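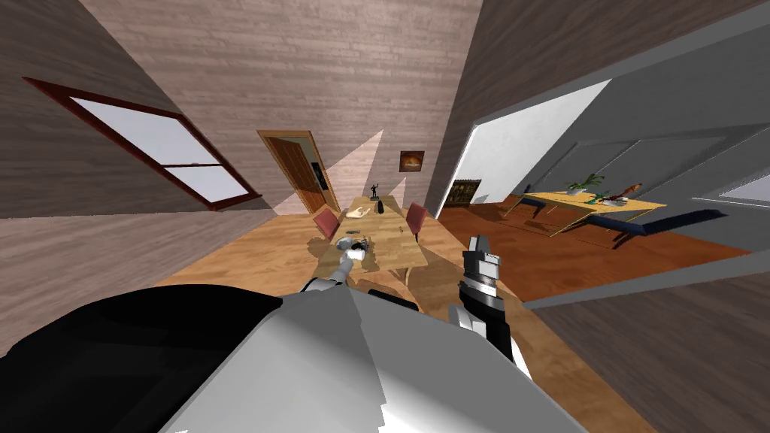
If your dining table has gone dull and a bit sticky where everyone's elbows go, you probably don't need to sand it. Mine was in a right state by the end of last year and I'd more or less decided to get rid of it. Then I spent a Saturday on it with a rag and a tin of oil, and now I keep stroking it when I walk past.

This works on solid wood with an oiled or worn-out waxed finish. If yours is varnished, the oil will just sit on top and go tacky, so test first: put a drop of water on it and wait. If it soaks in and leaves a darker spot, carry on. If it sits there in a bead all morning, you need a different page (sorry!).

## What you'll need

- Warm water and a squirt of washing-up liquid
- Old cotton T-shirts, cut up
- 400 grit paper, one sheet
- Furniture oil. I used the Prurkent one, in the small tin
- A screwdriver and some pliers for the legs

## Wash it properly

Clear everything off and wipe the top down with a well wrung-out cloth, going with the grain. Change the water when it turns brown, and it will turn brown. I did mine twice and the second bucket was still fairly horrible. Leave it overnight before you go near it with the oil.

## Sort out the wobble

Do this while the table's drying. Get someone to help you tip it onto a blanket and go round each leg bolt. Mine had worked loose on one corner, and I'd been folding beer mats under it for years like a fool. Nip them up a bit at a time, moving from leg to leg, and stop when they're snug. If a nut is too chewed up for a spanner, locking pliers will usually shift it: set the jaws with the knob at the end of the handle until they bite hard, then turn slowly. 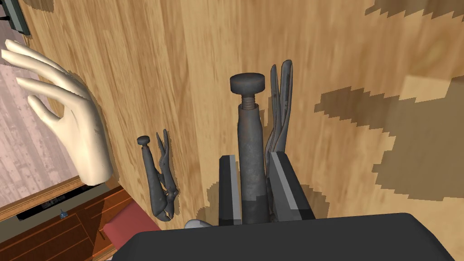
## Oil it

Stand the table up again and give the top a very light going over with the 400 grit, just enough to knock down the fuzz the water raised. Wipe off the dust.

Now pour a little puddle of oil in the middle and spread it thin. Thinner than that! Leave it 20 minutes, then buff off every bit that hasn't soaked in. Wait 9 hours and do it again. I did 2 coats and stopped there.

Lay the oily rags flat outside to dry before you bin them. Scrunched up in a heap they can heat up and catch fire.

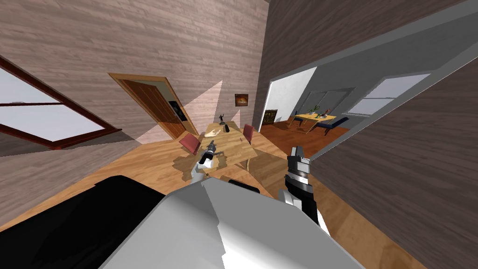
**Isla Innes**
*Home and repairs writer, Bovbridge*

## Keeping it nice

Go easy on it for the first week and use mats under anything hot. After that it's a damp cloth for crumbs and a fresh thin coat whenever the top starts looking thirsty. I've pencilled mine in for April.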